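Print this item | E-mail this item | 14 shares

26 January 2026

Pirside Picture House: Changes to the Portrait Evenings

The Pirside Picture House has confirmed its schedule for the coming season of Portrait Evenings, the series in which a working film or television actor introduces a favorite role and then takes questions from the audience. Members have asked for clearer information on booking, photography and autographs, and the main points are set out in this item. The full terms are posted at the box office.

The season will consist of 9 evenings, two more than last year. The additional dates were made possible by an agreement with the Dronusitz Film Festival, which will share the travel costs of visiting guests. Under the same agreement, members of the Picture House may buy festival passes at the member rate until the end of August. Passes bought at that rate are issued in the member's name and cannot be transferred.

The opening evening will be given to the cast of Flistau, the long-running hospital drama whose final episodes were broadcast last fall. Two of its lead performers have accepted the invitation. Their names will be released once contracts have been signed, and the office asks members not to treat the lists now circulating on fan pages as reliable. One such list named a performer who had not been approached.

The second evening will present a restored print of Tomić, the courtroom film that brought its leading actress to wide attention and has been out of circulation for many years. The actress has agreed to speak after the screening. She has asked that the conversation keep to her work on the film and the stage career that came before it. The moderator will follow that request, and written questions on other subjects will be set aside.

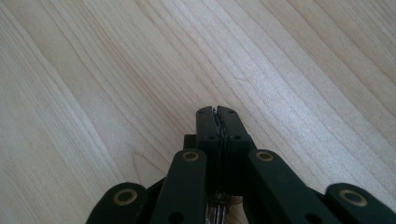
Ticket numbers remain limited. The upper hall seats 100, and no standing places will be sold. Members may reserve two seats each during the priority period, which lasts 14 days from the opening of booking. Any seats left after that will go on general sale at the box office and by telephone. Reservations that are not collected by the start of the introduction will be released to the waiting list in the lobby.

Photography was the subject of most of the letters received after last season. Under the revised policy, guests may be photographed from the seats during the first minutes of the introduction, without flash. Phones and cameras must then be put away until the close of the evening. Several guests found it hard to speak freely when they expected each remark to be posted within the hour, and one withdrew from a planned return visit for that reason. Recordings of the question period are not permitted in any form. The house photographer's pictures will be placed on the members' page after each guest has approved them.

Autographs will be signed in the lobby at the guest's discretion. Each person may present one item. Guests will not sign blank cards or multiple prints of the same publicity photograph — a rule introduced after signed prints from an earlier evening were offered for resale.

Birthday greetings and small gifts for visiting performers may be left at the box office on the evening itself. Food, flowers in water and parcels sealed with tape cannot be accepted. Letters will be passed on unopened to the guest or the guest's agent, but the Picture House cannot promise a reply and does not give out private addresses.

Members whose cards have expired should renew before booking opens. Renewal forms are available at the front desk and may be returned by mail. Members who need step-free seating are asked to say so when reserving, as the side entrance must be opened in advance. The printed season program will be mailed with the next newsletter.

Comments (4)

filmgoer_east
Very pleased to see Tomić back on a big screen. I have only ever watched it on a worn-out tape. Is the restored print subtitled?

Pirside Picture House
Yes, the print carries English subtitles throughout.

marigold77
Sorry to lose the photos during the questions, but I understand it. The person in front of me last year held a tablet up the whole evening.

backrow
Can two members booking together get four seats in one row?

Print this item | E-mail this item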